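Yurii Koval apologises for his kettle, which takes an age, and then talks so happily over the noise of it that I have to ask him to start again. He wants to explain why his group at Hisasow stopped trying to draw better maps for their street robot and taught it to get along with hardly any map at all.

"We used to arrive with everything measured," he says. "Every kerb, every post. And then a car would be parked somewhere new, or the bushes would have put on a foot of growth, and the poor thing would sit there wondering where it was."

The method they call Tukum grew out of that frustration. A person drives the robot along a route once, by remote control, and it keeps a string of views from its own camera. Afterwards it steers by comparing what it sees now with the next view in the string. Painted edge lines help a great deal, Koval says, and so do the long, dull shapes of roofs and kerbs, which stay put from one week to the next.
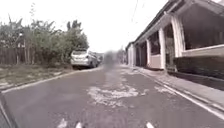

The veranda street from the robot's camera, with the white edge line on the right.

I had supposed that worn tarmac would be a nuisance. Some of it is, he tells me, pouring at last. Pale patches can pass for paint, and an early version was very fond of following them. Maarja Grigaitė, who joined in September, spent her first weeks teaching the system to be more doubtful - to ask whether a white mark carried on in a sensible direction before trusting it.

"I was basically employed to make it less gullible," she says, and laughs. "A broken centre line is the worst. It's a line, then it's crumbs, then it's a line again."

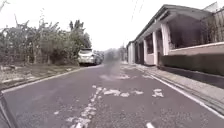
Faded centre markings and a solid edge line on the same street.

The results are modest and they are both rather proud of them. Over 100 runs the robot finished the route without help in all but 7, and the stored views came to 533 for the whole course. Grigaitė would like fewer. Koval would like to keep every one, and they have clearly had this conversation before, because she rolls her eyes before he has got to the end of his sentence.

Where there is no paint to lean on, the going is slower. On rough, gritty surfaces the robot gives more weight to walls, poles and rooflines, and checks its position more often. 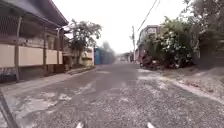 Didenko, reading a draft of the paper, wrote back that a single overcast sky proves very little, and that low sun and long shadows would be the real test of any method built on matching views. Koval thinks this is perfectly fair. He has set aside 15 more sessions for bright weather, early and late in the day, and has already warned Grigaitė about the mornings.

"I don't mind mornings," she says. "I mind his flask coffee."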